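From: Stijn Timmermans
To: dultotholm-tech
Date: 20/10/2025
Subject: Re: Valve drivers dropping out on the long bus

Frans Wuyts wrote:
> We have 20 drivers on the irrigation bus at Dultotholm and the
> far ones drop out when a bank switches on. The near ones are
> fine. Supply reads 24 V at the cabinet. I swapped two of the
> Dronix boards end for end and the fault stayed with the
> position, so I don't think it's the boards. Termination is
> fitted at both ends. Would a bigger supply help, or do I need
> to split the run?
>
> Frans

Frans,

Good test with the swap. I would leave the supply alone for now. A reading at the cabinet tells you nothing about the far end, and a meter will average out a dip of a few milliseconds in any case.

Work it out from the cable first. You gave the run as 185 m in July, so the current goes out and back over 370 m of copper. At 0.75 mm² the loop resistance is a little under 9 ohms. Each coil pulls 0.25 A when it closes, so four of them at the far end lose you close to 9 V before anything else is counted. The regulator on the older Dronix board gives up at 16 V. I'd say you are already below it.

Splitting the run would work but means a second trench. Cheaper things to try, in this order:

1. Stagger the coils. The Jirko firmware has a delay per channel, default zero. I use 70 ms.

2. Turn on peak and hold if your build has it. Full current is only needed to pull the plunger in. I hold at a third of that.

3. Feed the coils and the logic on separate pairs. You said there is a spare pair in the duct. Keep the commons apart until the cabinet.

4. Check the flyback diodes are at the coil end. On the Mertens layout they were drawn on the driver board, and the whole cable length then sits inside the loop. It won't cause the sag but it does make noise on the data pair.

On termination: two resistors is right, but check that no board in the middle has its jumper fitted. They used to ship with it on.

If you want to see the dip, put a scope across the last board, single shot, falling edge, trigger at 18 V. Log the event counter as well. Mine had reached 3,035 brown-outs before I thought to read it, which was embarrassing — I had spent a fortnight blaming the data line.

The delay setting is stored per board and is lost on a factory reset, so write the values down.

Bench pictures are below. My valves are larger than these but the sums are the same.
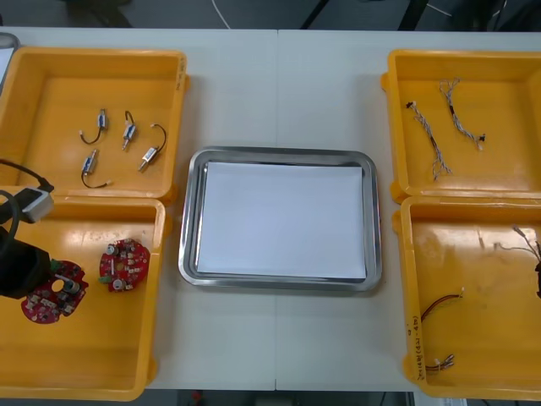
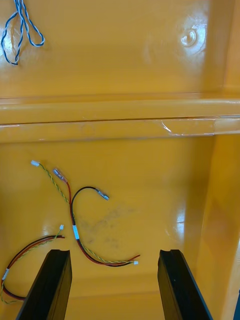
First picture: small solenoids with their leads, in the upper left tray. Second: loose cables in a yellow tray, with a blue and white twisted pair at top left.

Stijn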